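Search this site Enter keywords Go

4.2 Sorting and storage of small finds

The fieldwalking survey at Gritgate covered the two fields south of the old drove road and was finished before ploughing began in October. Material was collected along lines set out from the northern hedge, bagged by line, and brought to the workroom at Drosach for washing. Of the pieces brought in, 273 were pottery, and 171 of these could be given a fabric type. The rest were too worn or too small to place and were recorded by weight only.

Most of the identified sherds belong to the coarse grey ware first described in the Masau report. The fabric is hard and sandy, with a slightly soapy feel on the outer face. We follow the Masau numbering here, although their type 5 is split in two because the Gritgate pieces show a clear difference in the size of the grit. A smaller group, 27 sherds in all, carries traces of a brown glaze and is likely to be later. These came mainly from the western lines – close to the track – and may have reached the field with manure carted from the farmyard.

Sorting was done by eye in daylight and checked with a hand lens. Two people worked through each bag separately and compared results. Where they disagreed, the sherd was set aside and looked at again at the end of the week.

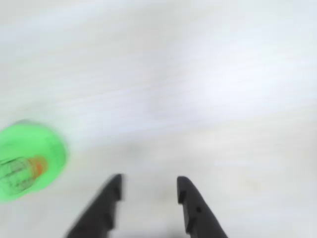
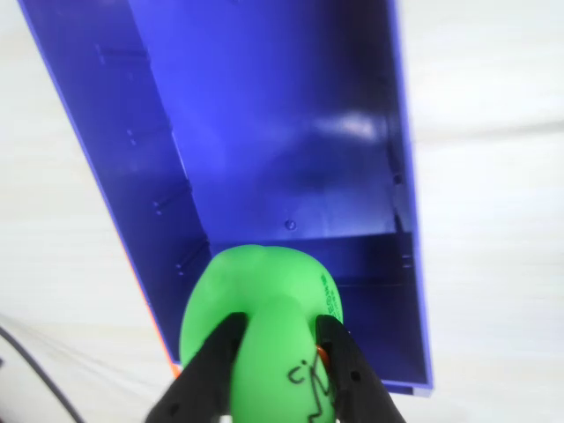 Figure 3. The pale work surface, with an open plastic box in the second view.

Storage caused more trouble than sorting. The paper bags used in the field softened in the damp shed, and several labels became hard to read. Everything was moved to rigid containers after washing. An open-topped plastic box like the one in Figure 3 suits material that is still being handled, but long-term storage calls for a close-fitting lid and a second label inside. The Acheampong scheme was used for the labels, with the line number written before the bag number. Glazed and unglazed sherds were boxed apart – mainly to save the glaze from rubbing.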